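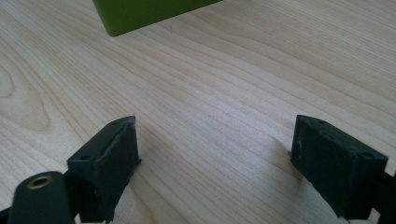 Ticket: table wobble and surface mark, room off the main floor at Jonthorpe
Opened by: Ailbhe Daly
Status: open

Hi Senan, me again about the Belon table. It has started rocking whenever I lean on it, and I'd like it sorted before August if we can. The finish itself is holding up nicely — the wood is smooth, with no stains near the green box, and I still love that swirly oval in the grain. So please don't swap the whole top!

Update, 2:15 pm
Tried the feet first, as you suggested. Gave each one a turn and it got worse, so I turned them all back. Then I folded some card under the corner that felt low, and that helped for more than 40 minutes before it started up again.

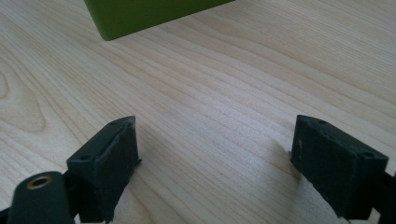 Keogh sent me a tin of their wax for the mark I mentioned last time, and I haven't opened it yet. I'm a bit wary of the colour going darker. The grain runs on a diagonal and swings into a big arch at the left, so a patchy job would stand out like anything. Would you test it underneath first?

Update, 4:40 pm
Found the mark again. It's a faint thin line, left of centre, and I can't tell if it's a scratch or a crack. Brendan reckons leave it alone.

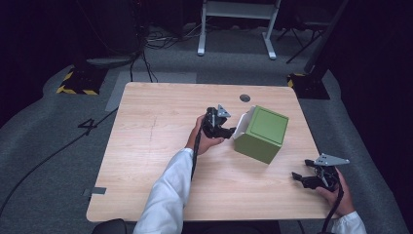
Table with the green box open, faint line to the left of centre.

Could you bring the long level and the 5 mm key? I'm in until six.

Ailbhe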